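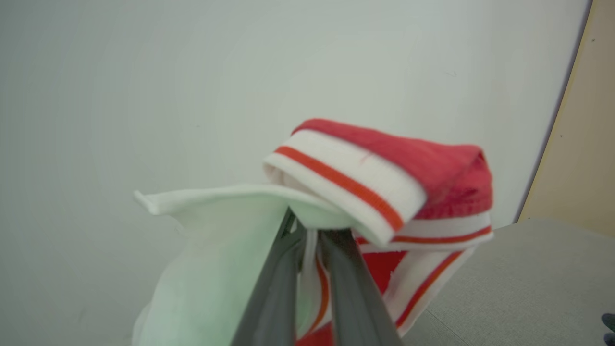

A white sock and a red one with a striped cuff, bunched together.

Do You Really Need a System for Socks?

Every few months somebody writes in to tell me their sock problem is solved for good. I have my doubts. The latest cure is the mesh sorting bag, which Marlies Lanz swears by and which cost her $13 for a set of 4. You put each person's socks in a separate bag, zip it, and wash the whole thing. I tried it through most of a month. The socks came out bunched in one corner and took longer to dry than anything else in the load, and I still had to pair them.

Clips are worse. Jérémie Arnaud mailed me a handful of the plastic kind and I lost two before the second wash. They also leave a dent in a ribbed cuff, right where you don't want one. Safety pins through the toe work all right if you don't mind holes.

What I do now is dull. Socks go in the wash unrolled, right side out, and I shake each one before it goes on the rack. Hang them by the toe if your cuffs have gone slack. I was told this by Siham Shehata and expected nothing from it, but my older pairs do seem to stay up a bit better. It could be the warmer weather.

About red with white: people will tell you a cup of vinegar sets the dye. I ran a new red pair with an old white undershirt and plenty of vinegar, and the undershirt went pink. Wash new reds alone in cold water until the rinse runs clear. After that I'll risk a mixed load, cold, and I take it out as soon as it stops. Leaving it to sit in a damp heap is asking for trouble.

Color catcher sheets? Mine came out gray every time, whatever was in the machine. I can't say whether that was dye or dirt, and the box didn't help.

Then the folding. Balling a pair up by turning one cuff over the other keeps them together, no argument there. The top cuff does get stretched. I lay mine flat, fold once, and stand them in the drawer. Engelbert Riedl says this falls apart the first time a teenager opens the drawer, and he has three of them, so take that into account.

Odd socks get a shoebox until September. Anything still single by then goes on my hand and dusts the blinds.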